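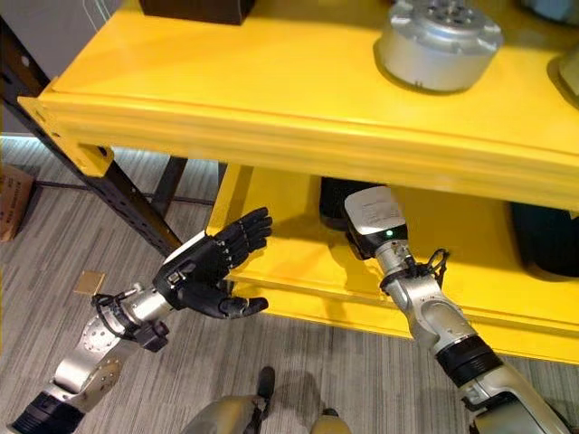 Figure 6. Yellow shelving with a metal part on the upper shelf.

One storekeeper at the Carix site told us that she could find anything in her stockroom with the lights off, and that the written location codes were for other people. We heard some version of this remark at every site we visited, and it has stayed with us through the whole of the analysis, for it says a good deal about how small repair shops remember where things are.

4.3 Memory and labels in the stockroom

The four stockrooms in our study - Sudari, Carix, Do and Drallance - all had a written system of shelf codes, and all of them had a second system that lived in the heads of the people who worked there. We had expected the two to agree more often than they did. Of the 2,131 retrieval requests logged between March and October, 993 were filled without anyone looking up a code at all. In a further 278 the code was looked up and then set aside, usually in favor of a colleague's word that the part had moved.

We were fond of the written codes when we began, and it took us a while to see what the staff saw in their own way of working. Open shelves (Figure 6) let a person check a guess from a step or two away, and a wrong guess costs very little. A wrong code, on the other hand, tended to send people back to the desk, and at Drallance the desk is up a flight of stairs.

New staff had a harder time of it, as one would expect. At Sudari they leaned on the codes for their first six weeks or so - longer if they worked the evening shift, when there were fewer people to ask. We return to the evening shift in Section 5, where the handover notes are discussed.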